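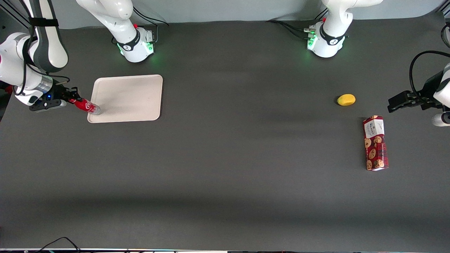

The beige Umby tray on a dark grey table, with a red bottle and a biscuit box.

Molell introduces Umby, a simple tray for the things that stay on the table

Girthorpe, June. The household goods company Molell presents this month its new tray, with the name Umby. It is a low rectangular tray with rounded corners and a slightly raised rim, made for the kitchen table, the worktop or the desk where people also eat. Umby will be in the shops before the end of June and can be ordered from today in the Molell web shop.

The idea for Umby came from a question which Molell asked to its customers last year: what is standing on your table at this moment? The company received 426 answers. Many people wrote the same kind of list, with a bottle of sauce or drink, a packet of biscuits, one or two pieces of fruit, keys and post. Most of them said that they do not want to put these things in a cupboard, as they use them again after a few hours. They only want that the things have a place, and that the table can be wiped without lifting everything one by one.

"We read all the answers, also the very long ones," says Griet Vandenberghe, who is responsible for the tableware at Molell. "A lady wrote us that she moves the same bottle eight times in one day. I have recognised myself in that. With a tray you move it one time, together with the rest, and you put it back."

A low rim, chosen with care

During the development the rim was the subject of most discussion. A high rim keeps everything inside, but it makes it difficult to slide a box or a plate from the tray, and crumbs stay in the corner. With a fully flat board, on the other hand, a lemon or an apple rolls off at the first occasion. For Umby, Molell has chosen a rim that is only a little higher than the bottom. The corners are round so that a cloth can follow them easily.

Before the final version was decided, 100 households in and near Girthorpe received a trial tray to use at home. They were asked to use it as they wanted and to write down what they put on it. The biscuit box was the thing mentioned the most, before the bottle and the fruit. Several families told that they finally used the tray for breakfast only, and a few used it for homework materials. After the trial Molell made the rim lower and kept the shape of the corners as it was.

"We had also a version with handles," says Vandenberghe. "People liked it in the hand, but on the table they found that it takes too much place. Also it did not fit well in the cupboard with the other trays. So the handles are gone, and I think it is better so."

Quiet colours

Umby comes in two colours, beige and grey. The beige tray is meant for darker tables, where it is easy to see, and the grey one for tables of a light colour. Molell has made the choice to print nothing on the upper side. The packets and bottles which people buy have already strong colours and a lot of text, and the tray under them can be calm.

The trays can be stacked. Customers who would like to use one tray for food and one for other things can buy them in a set of two, with one tray of each colour.

Where to find it

In Girthorpe, Umby will be shown in the shop of Van Hecke, in the department for kitchen and table, on the ground floor. Van Hecke has sold the products of Molell since the first years of the company and will have a long table there during the whole month of June, laid with ordinary shopping, where visitors can try the trays. Other shops will follow during the summer. A list of them is on the Molell website and is renewed each month.

Shops that wish to sell Umby can order it in boxes of 12 trays, in one colour or mixed. For a first order, Molell will add a small card for the shelf with the care instructions. These are short: wipe the tray with a soft cloth and a little washing-up liquid, dry it, and do not put hot pans directly on it.

About Molell

Molell designs and sells simple objects for the kitchen and the table. The company has its office and its warehouse in Girthorpe and works with a small team. Its range includes trays, bread boards, storage tins and jugs.

Note for editors

The photograph with this release can be used free of charge with the mention "Molell". Trays for review can be asked from the press office, please tell us which colour you prefer and to which address we may send it. Griet Vandenberghe is available for interviews, in the mornings by preference. Questions can be sent with the contact form for press on the Molell website.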